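The Last Red One
By Vichien Jaidee
1st December

Print this story | E-mail this story

My aunt claimed the chocolate had been blessed, or lucky, or at any rate not for eating, and she put it on the white cloth before anyone had taken off a coat.
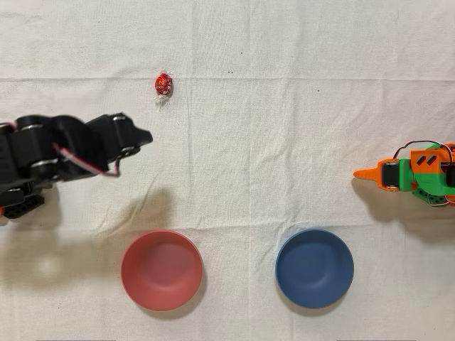 I had my doubts. I had seen the same red foil at the checkout in Sininton, in a bin by the batteries, and the people buying it did not look especially fortunate.

"Your grandfather got it from Mr. Bunnag," she said. "Bunnag gave one to every man on the night shift the year the mill closed. Your grandfather never opened his."

"The mill closed before I was born."

"So?"

"So it would be dust by now. It would be gray."

She smoothed a wrinkle near her elbow and the wrinkle moved over a few inches. The cloth had been folded in a drawer since May and it meant to stay folded. She had ironed it twice, she told me. I doubted the second time.

"Foil keeps things," she said.

My cousin Alilix came in from the porch with the bowls and wanted to know if we were going to do it or just talk. Doing it meant that each of us would say what we'd ask for, and then the candy would go back in its tin for another year. I asked what my aunt had wished for last time.

"A new furnace."

"And did you get one?"

"I got a letter about one."

"From who?"

"Zarberg Heating. Four hundred and thirty-nine dollars off." She said it the way other people mention a grandchild's diploma. "It expired before I could call."

I bent down and looked at the thing. It was round and very shiny, with the clear wrapper twisted at the end, and it smelled of nothing, or of the drawer. The twist was crisp. I have handled enough old candy in that house to know what cellophane does after a winter or two, and this had not been through 11 winters, let alone the number she was asking for.

"You bought this," I said.

"I did not."

"You ate the old one and bought this."

Alilix found something to study in the bottom of a bowl.

"Your uncle ate the old one," my aunt said finally. "The night before his operation. I let him. Then I bought another, and four years later the mice got that one, so I bought another."

"So it isn't Bunnag's at all."

"It's in Bunnag's tin."

She told me to go first, as I was the one with all the questions. I said I'd like the furnace fixed. She told me I couldn't have that one, it was taken, and to think of something of my own.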